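Faltmont Sink and Counter Set

README, August 2023 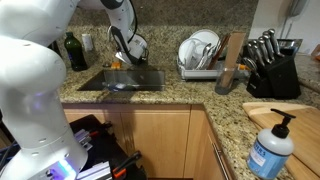
Faltmont is a collection of 2,398 short clips of everyday work at a kitchen sink: rinsing, moving things to the rack, wiping the counter, putting utensils back. It was put together by Flollska and is hosted on the Kadadport server.

What is covered

Plates, spoons, forks, chopsticks, spatulas, sponges, bottles, clear plastic containers. Sinks are mostly stainless steel. Counters are stone, tile or laminate. Transparent items were kept in on purpose and are tagged "clear" in the object list.

Files

clips/ holds the video, sorted by kitchen
labels/ holds one text file per clip
objects.csv lists every object name used in the labels
splits/ has train and test lists; the test list has 400 clips

Labels

Each label file gives the kitchen number, the activity, and the objects that are moved. Objects that stay put are not labeled. A drying rack counts as one object, and whatever is in it is labeled only when it is taken out or put in. "Spatula" covers wood, metal and plastic.

Known problems

There are 15 kitchens, and kitchen 4 accounts for nearly 100 clips more than any other.
Forks and spoons are often mixed up in the early labels. Fixes are planned for October.
Rajput format label files are older and do not have the "clear" tag.

Report label errors by clip number and object name.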